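Ticket 3140: Wrist view rolled after gripper swap, kitchen sim
Opened by: Bo-ram Wang
Assigned to: Hilde Lambrechts
Opened: 21 July 2020
Status: closed, one follow-up 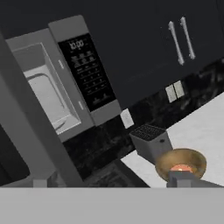 I am comparing the Dritoveck gripper with the Maes gripper on the same simulated arm, using the wrist camera only. With the Maes the policy runs as expected. After I swapped in the Dritoveck model, the pick attempts at the brass bowl started missing to the side. No errors in the console. Controller is Turent in both cases, same kitchen, same start pose file.

What I tried before opening this:
Restarted the simulator. No change.
Reloaded the kitchen. No change.
Put the Maes back. Misses went away.
Put the Dritoveck on again. Misses came back.

Hilde Lambrechts:
First question is whether the tilt comes from the arm pose or from the camera mount. The microwave and the upper cabinets are both well off level in your render, and I can't tell from one view which it is. The gripper body is flat along the bottom edge, so the camera and the gripper agree with each other. Please send the joint values at step 199 for both grippers.

Bo-ram Wang:
Attached. Joints one through six match. The last wrist joint differs by 19 degrees.

Hilde Lambrechts:
Then it is the pose and you can leave the camera settings alone. Check the tool flange transform in the Dritoveck file. The Maes file has the rotation written in degrees. I think the Dritoveck one was exported in radians, and our loader does not convert unless the units field is filled in.

Bo-ram Wang:
Units field was blank. I filled it in and reran. The wrist joint now matches the Maes run at the same step. Side misses are gone on the bowl task.

There is still a small offset in depth — the fingers close a little early. It shows up with the Dritoveck only.

Hilde Lambrechts:
Separate problem. The Dritoveck fingers are shorter and the tool center point was copied from the Maes. Measure from the flange to the fingertip in the model and enter that. Don't tune it by eye from the wrist view, the finger covers part of the bowl rim and you will end up chasing it.

Bo-ram Wang:
Done. Depth looks right in 2 reruns. I would like more before I put the numbers in the comparison sheet.

Hilde Lambrechts:
Fine. Throw out all Dritoveck results from before the units fix — the Maes ones can stay. Closing this. Follow-up for Guderlow: make the loader stop with an error when the units field is blank.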